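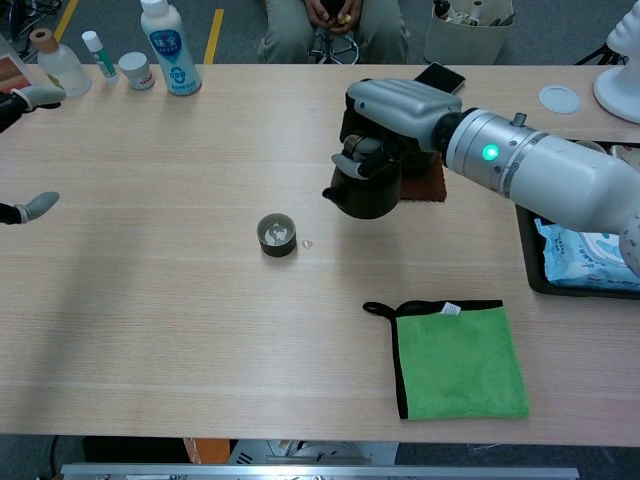

Section 3. Setting up the table and looking after the teapot

I'm assuming you've read the first two sections and that the Stesby set is out of its box, the paper is off, and you've rinsed everything once with plain warm water. If you haven't done the rinse, go do it now. There's always a bit of clay dust in the spout and you don't want to drink it.

This part covers where things go, how to warm the pot, how to pour, and how to clean up after. I use the small dark pot and one small cup, and I wrote the steps for that. If you bought the bigger Brimside set, the order is the same, you just have more cups to fuss over.

3.1 Clearing a spot

1. Pick the part of the table where you'll pour. You don't need the whole table (mine never gets fully cleared, there's hand cream and phones and who knows what along the back), but you do need an open patch in front of you that's wider than your two hands side by side.

2. Push bottles, tubes and jars to the far edge. Anything with a scent should have its lid on tight. Tea picks up smells like you wouldn't believe, and I once drank a whole pot of very good oolong that tasted of lavender.

3. Wipe the patch with a microfiber towel, barely damp, then go over it with the dry side. Check for stray drops while you're at it. A bead of water on a wood-grain top is easy to miss, and it'll leave a ring if it sits under a warm cup.

4. Put your phone face down, or in another room if you're stronger than I am.

Note: Please don't use wet wipes on the patch right before you pour. They're fine for sticky fingers afterward, but most of them leave a perfume behind.

3.2 Laying the mat

The little brown felt mat goes down first, and everything else gets placed around it. It's there to take the heat and to stop the foot of the pot from grinding on the table.

1. Lay the mat flat, fuzzier side up. If it curled in the box, leave it under a heavy book overnight.

2. Set the mat where your pouring hand naturally comes down. Try it with your eyes closed! Wherever your hand lands is the right place.

3. Put the cup a short reach from the mat, on the spout side. You want to tip the pot and have the tea go in without stretching.

4. Keep the folded towel close to you, near the front of the table, where you can grab it without crossing over the pot. I like the kind with a hanging loop, so it can go straight on a hook when I'm done.

Caution: Never put a hot pot down on felt that's soaking wet. The steam gets trapped underneath and can mark the table. Swap in a dry towel, folded twice, until the mat has aired out.

3.3 Warming the pot

Cold clay and boiling water don't get along. I've cracked 2 pots learning this, both in winter, both before breakfast.

1. Fill the pot a third of the way with hot tap water. Swirl it gently.

2. Pour that out and fill it halfway from the kettle. Lid on. Leave it for a minute.

3. Pour this water into the cup to warm that too, then empty the cup into the sink or your waste bowl.

4. Pick up the lid and look inside. A few drops left in the bottom are fine.

Now put your tea in. For a pot this small I use a heaped teaspoon of rolled leaves, or enough loose twisty ones to cover the bottom generously. Start on the light side and add more next time - you can't take leaves out once they've opened up.

3.4 Lifting and pouring

This is the bit everyone writes to me about, so I'll go slowly.

1. Before you lift, touch the lid for a second. If it's too hot to keep a finger on, wait a little or use the towel.

2. Lift with one hand and keep the lid steady with a fingertip. Press down lightly. If the lid has an air hole, don't cover it, or the tea will glug and then stop altogether.

3. Raise the pot straight up off the mat before you move it sideways. Dragging it will take the mat along for the ride.

4. Bring the spout low over the cup, just above the rim. Short spouts splash if you pour from way up high, however good it looks in videos.

5. Tip in one smooth go. A slow, nervous tilt is what makes tea run back down under the spout and drip off the bottom.

6. When the cup is almost full, bring the spout up with a quick little turn of the wrist, then set the pot back on the mat.

Caution: Keep sleeves, elbows and small children out of the space between the pot and the cup. If someone is sitting with you, ask them to leave their hands in their lap until you've finished pouring. It sounds bossy, but it's a small pot full of very hot water.

Note: Practice with cold water first. Do it over and over until the drip goes away. I did mine on a Monday evening with the radio on and soaked exactly one towel.

3.5 Cleaning up

1. Tip out the leaves while they're still warm. They come away much more easily.

2. Rinse the pot and the lid with hot water only. No dish soap on unglazed clay, ever. If your pot is glazed you can get away with a drop, but I don't bother.

3. Turn the pot upside down on a dry towel with the lid beside it. Don't store it with the lid on until the inside is bone dry.

4. Wash the cup. If there's a pale film left inside, that's usually minerals from hard water, and a paste of baking soda rubbed around with your thumb will shift it. Rinse well.

5. Shake out the mat and let it air flat. If it smells of old tea, hand wash it cool and don't wring it.

For stubborn scale I use the Gruber descaling powder, in the cup and kettle only. Keep it away from the pot.

3.6 If something's off

Tea drips down the spout: pour faster, or don't fill the pot so full.

Lid rattles: some play is normal on handmade pots. If it wobbles enough to spill, get in touch with Skanura and send them the number from the bottom of the box.

Pot smells musty: it was put away damp. Fill it with hot water and a spoonful of cheap black tea, leave it for an hour, rinse, and dry it with the lid off for a full day.

Mat has gone stiff: it's tea. Wash it.

Storage and spare parts are in the next section.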